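Undale Says Most Storage Boxes Get Bought Twice, and Questions Its Own Catalog

For release in March

Undale, the mail-order household goods seller, today published the results of a customer survey on small storage boxes, along with a buying guide that advises a good share of its readers to keep their money. The guide, written by product editor Mareike Brandes, looks at lidded boxes with divided trays, the kind sold for desks, dressers and bathroom shelves.

The company asked its customers what they had done with the last small organizer they bought. It received 2,073 replies. Of those, 1,445 said they had bought a second organizer within a year to hold what did not fit in the first. Undale had expected a lower number and had planned a rather different announcement.

"We were hoping to say that boxes make desks tidy," said Sieglinde Nolte, who runs the home range at Undale. "I have my doubts. A lot of people wrote to tell us they had a neat box sitting in the middle of a mess. I'd like to see a second survey before anyone gets excited, including us."

The survey was not independent. It went out to people who already shop with Undale, replies were voluntary, and customers with a strong opinion about dividers were probably more likely to answer than customers without one. It says nothing about people who keep their rubber bands in a mug and are content.

The guide starts with the tray. Fixed partitions look good in a catalog because somebody chose the contents to match them. At home the contents come first. Brandes recommends putting everything that is meant to go in the box on a bare table, sorting it into piles, and measuring the longest item before ordering anything. Pens, combs and tweezers want one long section. Clips, earrings and spare batteries do better in shorter ones. A tray with one long section and two shorter ones suits a mixed load fairly well, and the guide is doubtful about anything more finely divided. Readers who have small items still in their packaging are told to decide early if the packaging is staying, as a cube that takes up half a compartment tends to end up on the table next to the box. 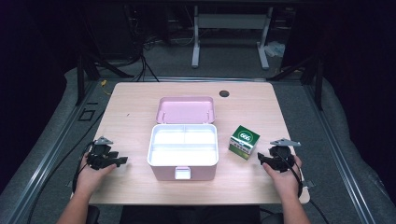 Lids get a section of their own, and Brandes is hard on them. A hinged lid needs clear height above the box when it opens, and room behind it if it leans back, so a box that sits nicely under a shelf when closed may have to be pulled out each time. Customers complained about this more than about any other feature. A latch helps if the box travels. On a desk it is one more thing to undo, and many people who replied admit they leave the lid up all day, at which point they own a tray.

Color is treated briefly. Undale sells its boxes in pink, gray and white, and its catalog has claimed for years that a cheerful color "encourages tidiness." The guide withdraws that claim. No evidence for it could be found in the company's files, and Ottmar Reuter, who wrote the original line, does not remember where it came from.

"It sounded right," Reuter said. "Pink is easy to spot on a pale desk, I will stand by that much."

The guide also compares Undale's own boxes with the Sistari and Kelemen ranges, both of which the company carries. Sistari boxes have a removable tray, which makes them easier to wash out – a real advantage for makeup and craft supplies. Kelemen boxes are deeper, and customers reported losing things at the bottom. Neither range is recommended over the other. The Bilta line, with its 20 tiny compartments, is being dropped from the catalog after this season. Bilta owners were the least likely to say they could find what they were looking for.

Brandes suggests a trial before buying. Take 2 shallow cartons, fold some card into dividers, and use them for around a month. If the dividers keep getting moved, a fixed tray will be a nuisance. If things stay put, measure the sections and look for a box that comes close. The guide admits that some readers will find the cartons perfectly adequate and will never place an order.

Hermine Oberholzer, head of customer service, asked for one addition. Returns of small organizers cluster in the weeks after New Year, and the reason most often given is the wrong size. From this March, product pages will list the inside measurements of each section and the total height with the lid open. Up to now they gave only the outside measurements with the lid shut.

"It should have been there from the start," Oberholzer said. "I don't know that it will bring returns down. People don't always measure, and I'm one of them."

The buying guide is free and can be requested with any order or read on the Undale website. The survey questions are printed at the back, including two that the company now considers badly worded.

Press contact: Britta Kuhlmann, Undale press office. Sample boxes are available to journalists on loan and should be returned with their trays.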